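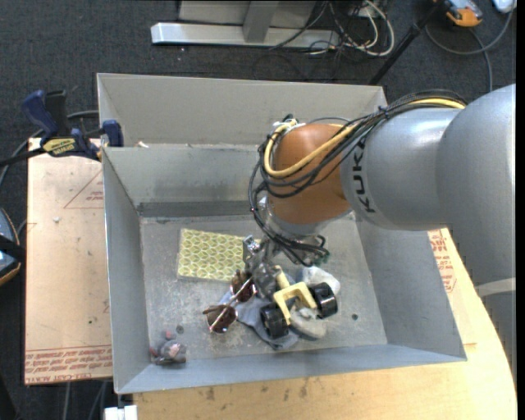
KUKA arm over the mixed bin, gripper pointed into the pile. Sunglasses, cloth-like item, toy wheels, honeycomb pad.

Illia Vasylenko
@ivasylenko · 11/30/21

Notes on teaching bin picks by remote control. Short thread.

2/ Setup: one operator, one hand controller, one arm. The operator steers the gripper and presses a button to close it. We log joint angles, gripper state and video at 30 Hz. Logging software is Hedeo, with a few patches of ours.

3/ Total so far is 129 demos on mixed bins. Failed grasps stay in the log with a tag. Deleting them was our policy until April and the trained policy never learned to back off and retry.

4/ Thin metal rims are slow to teach. The operator has no force feedback, so they hover, correct, hover again. The model copies the hovering. We now trim pauses longer than 3 seconds before training.

5/ Cloth under other items: pull the top item first. If two operators disagree on the order, the model splits the difference and grabs at nothing. Write the order down before the session.

6/ Clamp the bin. If it shifts when the gripper touches a wall, every later demo in that session has a different offset.

7/ We also tried guiding the arm by hand. Fine for the approach path, poor for the grasp itself. Your own arm blocks the camera view and the model trains on your sleeve.

8/ Fedoruk asked about cable slack. Leave enough for full wrist rotation, then check it at both joint limits before handing over the controller.

9/ Next: same bin, 2 operators, separate logs.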